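How to Hang T-Shirts and Sports Tops Without Stretching the Neck

I used to ruin shirts on the hanger. Every top I owned had a wavy collar and those funny little bumps at the shoulders, and I blamed the washing machine for years! Then I changed the way I put them on the hanger, and my shirts have looked so much better ever since. It takes a few extra seconds per shirt and it's one of those chores I've come to enjoy.

What you need

A flat surface (a bed is perfect, and so much kinder to your back than the floor)
Hangers with sloping shoulders
Your clean, fully dry shirts

I like wooden hangers best for this. Mine came from Homisham, but any will do as long as the arms are no wider than the shoulders of the shirt. Mine are 42 cm across, and for narrow tops I keep a few smaller ones at the end of the rail.

Step 1. Lay the shirt flat

Front side up, collar toward the far side of the bed. Smooth it from the middle out to the sleeves with your palms. If it's a slippery sports fabric, give it a little shake first, and the worst creases will drop out on their own.

Step 2. Go in from the bottom

This was the big one for me! Don't push the hanger down through the neck. Open the hem, slide the hanger up inside the shirt, and let the hook come out at the collar. The neckline hardly has to stretch at all.

Step 3. Line up the shoulders

Take hold of both shoulders, fabric and hanger together, and lift the whole thing a few inches off the bed. Look at the neckline. The hook should come up in the center, with the same amount of hanger on each side.

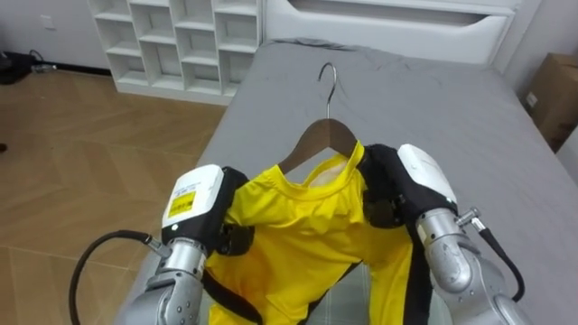

Yellow short-sleeved shirt on a wooden hanger, held at the shoulder over the bed.

If one side sits lower, put the shirt back down and nudge the hanger over. Tugging at the sleeve only drags the collar out of shape. Shirts with side panels or trim are easy to check, as you can see right away whether the two sides hang evenly.

Step 4. Smooth and hang

Run your hands down the front once, straighten the sleeves, and hang it up with a finger's width of space on either side. Point all the hooks the same way. I know, I know, but it makes grabbing a shirt in the morning so easy!

A few extra tips

Heavy knits are better folded.
Button polo shirts at the top before lifting them.
If you already have shoulder bumps, dab them with a damp cloth, smooth them flat and let them dry before you hang the shirt again.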